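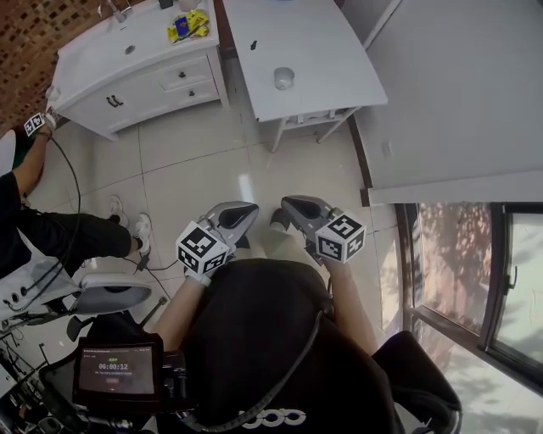 Why I've gone cold on my favourite bond fund

I have a soft spot for boring investments. Give me a fund that owns government bonds and a few dull corporate ones, pays me twice a year and never makes the news, and I'm happy. Or I was, until last year, when my dull fund fell so far that I stopped opening the statements.

I'd held Stakeck Steady Income for ages. I bought it for the name as much as anything (I know, I know) and I told friends it was where you put money you couldn't bear to lose. Then interest rates went up, bond prices went down, and by the autumn my holding was worth 19 per cent less than I'd paid. My share funds, the ones I'd been fretting over, had a better year!

The trouble was something called duration, a word I'd been skipping past in factsheets for most of my adult life. Put simply, it tells you how hard a bond fund gets hit when rates rise. A duration of 10 means a one-point rise in rates knocks very nearly a tenth off the price. Mine was 10. It was printed on page two, under a nice picture of a lighthouse.

So in February I sat down with a pot of tea and went through the lot. Over 40 per cent of the fund was in bonds that won't be repaid until I'm well into retirement. That's fine if you're a pension scheme with bills to match. I'm saving for a new roof.

What have I done about it? Less than you might think. I've moved half into Postudmont Short Bond, where most of the holdings are repaid within three years, and the charges are a bit lower too. The other half I've left alone. Yields are far better than they were when I bought – new money going in now is being paid properly for the first time in years – and selling everything after a fall is a habit I've been trying to break since the dotcom days.

I did look at Hegedűs Flexible Credit, which a couple of readers wrote in to praise. The yield is tempting, but there's a lot of high-risk company debt in there and I'd be swapping one worry for another. It's staying on the watch list, and the roofer is coming to quote after Easter.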